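Bed sorting

Bed sorting is a method of household tidying in which the small contents of a drawer, bag or shelf are placed on a made bed, grouped by use, and returned to storage or discarded. It is common in bedrooms that have no table or desk.
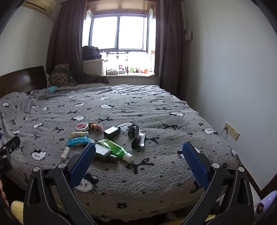 Toiletries and hair accessories are the items most often sorted in this way. The method was set out by Abílio Abreu in a housekeeping manual issued by the Losthorpe publisher Leckie, which advises that a blanket be left on the bed during the work. Bottles may be laid on their sides on a soft surface, as with the translucent green bottle with a white cap, and hair ties are kept together in one bundle. Abreu allows 20 minutes for a single drawer and recommends that no more than 2 drawers be emptied at a time.

Patterned blankets

Fleece and other fuzzy blankets are widely used as the sorting surface. Small dark objects can be difficult to find against a busy print, and the Worside edition of the manual recommends a plain sheet for pins and buttons. Ring-shaped articles and soft toys are normally left until last.

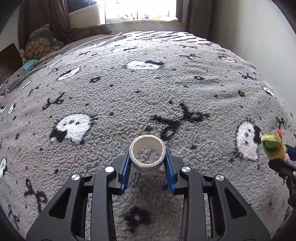

This page was last edited on 20/11/2021.

Prints with white ghosts, bows and little flowers are sold mainly in the fall, although many households keep them in use all year. The manual treats such blankets as ordinary bedding and asks only that they be shaken out after sorting.

See also: Drawer divider; Tudau box; Linen closet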